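I went to the Rurnstead book fair in September for the humour tent, and it was worth the soggy walk! Stella Shemweta read from her columns about slimming clubs and I cried laughing.

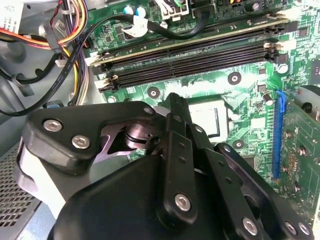
A green motherboard in its open metal case

Sorin Shehu was drier -- two pages on queueing, read very slowly. I bought both his books.

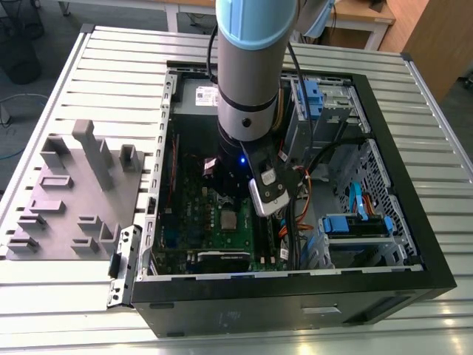

Computer tower on its side on the slatted worktable

Tea was dear, but the Kimano stall had 179 old joke annuals and I came home with a bagful.
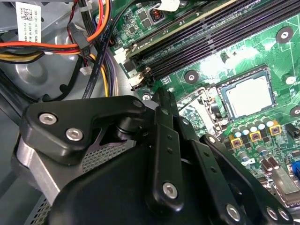

Close to the memory slots

Peadar Coughlan is on next year, so I'm going again.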